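Progress report to the Szabo Fund
Project: Wosen – machine tidying for homes and shops
Prepared by Delphine Abernathy, Pusano
Wed 21 November

1. Work in this period

The grant supports a single question: whether a robot arm can put away a mixed pile of small goods well enough to be useful in a family home or a toy shop. Since August the team has concentrated on sorting from a crowded tray into boxes with round openings. The tray holds balls, soft toys, cloths and small blocks, and its contents are changed between sessions. 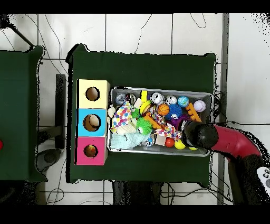 2. Results to date

In the most recent series of 30 attempts with firm, separate items, the arm completed 66 percent without help. Performance is weaker where items touch or overlap. Cloth remains the main difficulty – it hides what lies under it and is often lifted together with a neighboring toy. Soft toys with spikes or long pile are gripped reliably but are sometimes slow to release.

Bendik Nygård has revised the way the system chooses its next item. It now prefers objects with a clear outline and leaves fabric until last. This has reduced failed grasps, although it has also lengthened the time needed for a full tray.

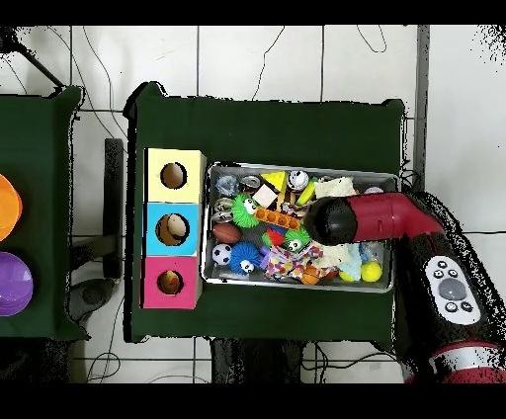
Sorting station at Zelteswood: arm over the mixed tray, with the yellow, blue and pink boxes alongside.

3. Readiness for everyday use

Our assessment is that the system is not yet ready for unsupervised work in a home. A person can clear a comparable tray in a fraction of the time and will notice at once when two things have been picked up together. Shop use may come sooner, as stock is more uniform and a member of staff is usually nearby. 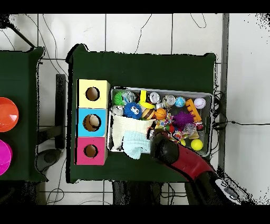 We therefore propose to spend the next 7 weeks on cloth handling alone, followed by trials at five shop counters. No change to the approved budget is requested. A revised schedule will be sent separately once the shops have confirmed their dates.

Contact: Wosen Project Office, Pusano, Zelteswood | © Pusano. All rights reserved. | Back to top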